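제9장 가정과 공동작업장에서의 로봇 팔 설치

9.1 작업대와 작업 대상의 상대 위치

앞 장까지는 로봇 베이스가 바닥이나 강체 프레임에 볼트로 체결되어 있다고 가정하였다. 가정이나 공동작업장에서는 이 가정이 성립하지 않는 경우가 많다. 벽과 바닥에 구멍을 뚫을 수 없고, 작업 대상인 세면대나 조리대는 옮길 수 없으므로 베이스 쪽이 대상에 맞추어 이동한다. 이 장은 Himport 공동작업장의 세면대 작업 셀을 기준 사례로 삼아 테이블 거치, 기준 좌표계 설정, 배선, 시운전의 순서로 설명한다.
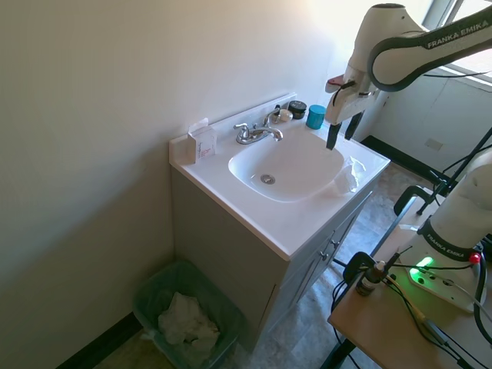
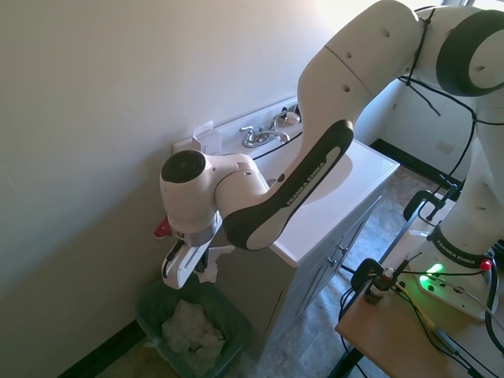

그림 9.1, 그림 9.2 세면대 옆 목제 테이블에 거치한 로봇 팔

이 장의 초고를 읽은 한 독자는 테이블 거치를 정식 설치로 다루는 데 반대하면서, 클램프로 고정한 베이스는 "매일 아침 다른 로봇이 된다"고 적어 보냈다. 같은 편지에 따르면 그의 작업장에서는 전날 저장한 교시점이 다음 날 세면대 테두리에서 9 mm 벗어나 있었으며, 원인은 제어기가 아니라 테이블 다리가 밀린 데 있었다. 지적은 타당하다. 테이블 거치에서는 베이스의 위치를 상수로 취급할 수 없고, 작업을 시작할 때마다 확인하는 변수로 취급해야 한다. 9.3절의 점검 절차는 이 편지를 받은 뒤 다시 쓴 것이다.

9.2 거치 구조

테이블 거치의 강성은 상판, 다리, 바닥 접촉면, 클램프의 강성이 직렬로 연결된 것으로 본다. 직렬 연결에서는 가장 약한 요소가 전체를 지배한다. 상판을 두껍게 바꾸어도 다리의 연결부가 헐거우면 끝단의 처짐은 거의 줄지 않는다.

기준 사례의 셀 도면에는 다음 치수가 기입되어 있다.

상판 윗면 높이: 918 mm
베이스 중심에서 세면대 안쪽 기준점까지의 수평 거리: 1160 mm 미만으로 제한
클램프 재조임 주기: 가동 20시간

수평 거리의 제한은 셀을 설계할 때 정한 값이며 팔의 도달 거리와는 별개이다. 독자가 사용하는 팔의 도달 거리가 이보다 짧으면 그 값을 상한으로 삼고, 그리퍼 길이와 손목 자세에 필요한 여유를 다시 뺀다. 도달 한계 부근에서는 팔꿈치가 펴지면서 특이 자세에 가까워지고, 같은 끝단 속도에 대해 관절 속도가 급격히 커진다.

클램프는 베이스판의 대각 방향으로 배치한다. 한쪽 변에만 몰아 두면 팔이 반대쪽으로 뻗을 때 베이스판의 들림을 막지 못한다. 목재 상판에서는 클램프 턱 밑에 금속판을 덧대어 압력을 분산시킨다. 덧댄 판이 없으면 나무가 눌리면서 조임력이 떨어진다. 클램프 손잡이는 팔의 동작 영역 바깥을 향하게 한다.

테이블 자체의 전도도 검토 대상이다. 팔의 무게중심이 테이블의 지지 다각형 바깥으로 나가는 자세가 있으면 그 자세에서 전도 모멘트를 계산하고, 필요하면 테이블 하부에 추를 싣는다. 급정지 시의 관성력은 정적 모멘트에 더한다. 정적 계산만으로 통과시킨 셀은 시운전에서 테이블이 흔들리는 일이 잦다.

9.3 기준 좌표계와 일일 점검

세면대 쪽에 작업 좌표계를 두고, 베이스 좌표계와의 변환을 별도 파일로 저장한다. 교시점은 모두 작업 좌표계로 기록한다. 이렇게 하면 베이스가 밀렸을 때 변환 하나만 갱신하면 되고 교시점을 다시 잡을 필요가 없다.

작업 좌표계의 원점은 움직이지 않는 형상에서 고른다. 일체형 상판의 모서리가 적당하다. 수전 손잡이처럼 사람이 돌리는 부품은 쓰지 않는다. 흰색 광택면은 조명에 따라 경계가 흐려지므로, 카메라로 원점을 검출하는 경우에는 무광 표식을 붙이고 창문의 직사광이 드는 시간대에 검출률을 따로 측정한다.

일일 점검은 다음 순서로 한다.

1. 전원을 넣기 전에 클램프를 손으로 확인한다.
2. 테이블 다리와 바닥의 표시선이 일치하는지 본다.
3. 저속으로 기준점 세 곳에 접근하여 편차를 기록한다.
4. 편차가 허용치를 넘으면 변환 파일을 갱신하고 3을 반복한다.
5. 갱신 전후의 값을 작업 일지에 적는다.

허용치는 작업에 따라 다르다. 구겨진 종이 타월을 집는 작업은 대상의 형상 자체가 일정하지 않아 수 밀리미터의 편차가 결과에 큰 영향을 주지 않는다. 반면 작은 용기의 뚜껑을 잡는 작업에서는 같은 편차가 파지 실패로 이어진다. 셀 하나에서 두 작업을 함께 수행한다면 엄격한 쪽의 값을 쓴다.

9.4 배선

동력선과 신호선은 베이스에서 나오는 지점부터 나누어 정리하고, 상판 가장자리를 넘는 곳에는 모서리 보호재를 댄다. 손목까지 올라가는 외부 케이블은 각 링크에 묶되 관절을 지나는 구간에는 여유 고리를 남긴다. 고리의 크기는 해당 관절을 양쪽 한계까지 돌려 보고 정한다. 고리가 지나치게 크면 늘어진 부분이 수전이나 용기에 걸린다.

세면대 주변에는 물이 있다. 전원 장치는 튀는 물이 닿지 않는 위치에 두고 누전 차단기가 있는 회로에 연결한다. 바닥으로 내려가는 케이블은 바닥에 닿기 전에 한 번 아래로 처지게 하여, 케이블을 타고 흐른 물이 연결부에 이르지 않고 처진 지점에서 떨어지게 한다. Turcombe 셀에서는 이 처짐을 두지 않은 채 멀티탭을 바닥에 놓았다가 배선 전체를 다시 하였다.

9.5 이 장의 범위

이동식 베이스와 천장 거치는 제10장에서 다룬다. 접촉력 제어는 부록의 Asfaw 실습 과제에서 다루며, 이 장에서는 끝단이 세면대 표면에 닿기 전까지의 동작만을 대상으로 한다. 연습 문제에 필요한 Drindside 작업대의 치수표는 장 끝에 실었다. 전도 모멘트의 계산에는 제4장의 링크 질량 표기를 그대로 사용한다.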